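Office Fit-Out and Furniture > Partitions and Doors
Thread: Glass front with built-in lines, is it enough privacy?

havalau_3
Posted 2018-08-24
We are taking over half a floor and the meeting room at the end has a glass front, wall to wall. The glass has fine horizontal lines across it and the frames are light gray metal. The landlord is happy for us to keep it or replace it at our own cost. My boss wants drywall. I would like to keep the glass because the corridor side has no windows of its own. Has anyone lived with one of these for a few years? Main worries are privacy and noise.

Igor Duda
Keep it. We have had a striped glass front for 3 years and the light is worth it. From straight on you see shapes, no faces. Sound is a different matter. You will hear that somebody is talking but you won't follow it unless they raise their voice.

cifuentes
I disagree on the privacy. It depends how wide the clear gaps are between the lines. Ours are wide enough that if you stand close you can read a screen on the far wall. HR moved out of that room after a month. If you do interviews or anything with pay in it, put up drywall or hang a real blind.

Igor Duda
If you stand close, sure. People don't generally press their nose to a meeting room.

cifuentes
Ours had the printer next to it. They stood there all day.

vandutgate
Are the lines a film stuck on the surface, or blinds between two panes? Run a fingernail over it from both sides. If it is film you can have it changed for a denser one for far less than a wall costs. We were quoted 657 for our whole front including taking the old film off, and it took a day. If it is blinds inside the glass there may be a knob or a magnet slider on the frame somewhere.

havalau_3
Didn't feel any edge but I only tried the room side. No knob that I found. I will check the corridor side on Monday.

Gonçalo Peixoto
I install these. A few things to look at before you decide.

Noise first. Most of it goes under and around the door, so look at the seal at the bottom and the strip down the lock side. Close the door on a sheet of paper in a few places. If the paper pulls out freely the seal is doing nothing. New seals cost me under 50 in parts for a normal door.

Then look at where the last frame meets the plaster. If there is a gap behind the trim that was never filled, it leaks more sound than the glass does.

osteo_fan22
Also ask who pays to put it back. Our lease from May said any partition we removed had to be reinstated when we left. That settled the drywall question for us.

havalau_3
Good point, I had not read that part of the lease. I went back up this afternoon anyway. Going left to right it is a narrow door section with a lever handle, then a broad panel, then the big middle one, then another panel and a very narrow one where it meets the wall.

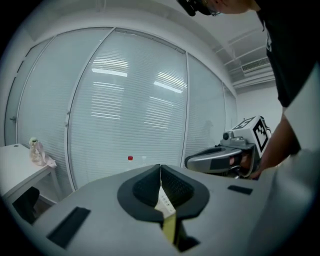
There are small metal lock fittings on the frame post to the right of the broad panel, low down, and a rail along the top of the middle panel with a bracket near its right end. I don't know if the big panel is meant to slide or if the rail is only there to hold it. I didn't want to force anything.

Gonçalo Peixoto
Don't force it. Ask the landlord for the key and the drawings. If it does slide, the seal between that panel and the post is the one to check first – moving panels are usually where these fronts get loud.

cifuentes
And a sliding panel is one more thing to go wrong. I would still build the wall.

vandutgate
With no windows on the corridor? You would have the lights on all day. Try the film first, you can always build a wall later.

havalau_3
I will get a price for denser film and for new door seals and show both to my boss next to the drywall quote. The landlord's office is closed until Monday so the key will have to wait.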